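Coursework > Geography > Year 2 projects > Where Ullport Leaves Its Bottles

Where Ullport Leaves Its Bottles
Friederike Brinkmann and Malte Albers, 3 July 2024

Our question was simple: how far will people in Ullport walk to recycle a jar? We had 24 households keep a diary through June, and we asked the council for its map of bottle banks, which arrived after we had drawn our own.

The longest trip was 1,658 metres, uphill, to the bank behind the Rothe car park. The household concerned lives five doors from another bank but "doesn't care for it". Our method had no box for this. Malte added one.

Most people saved their glass until it became embarrassing, then drove.
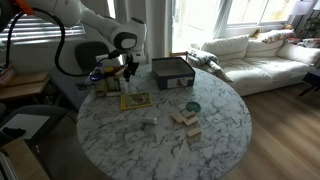
Small glass was the weak point of our diaries. Wine bottles were written down faithfully, sometimes with pride, while anything from the bathroom shelf or the back of the fridge tended to slip into the bin unrecorded. Little bottles and jars with yellow or blue lids, the sort that gather at the back of a marble table, raise the further matter of whether the lid comes off first. Savden Road said yes. Darkero Street had never considered it.

Next time we would weigh the glass and trust nobody.

Comments

Savden Road resident: Lids off. Obviously.

hilltop: I am the 1,658 metres. The near one smells.

Contact the department | Back to top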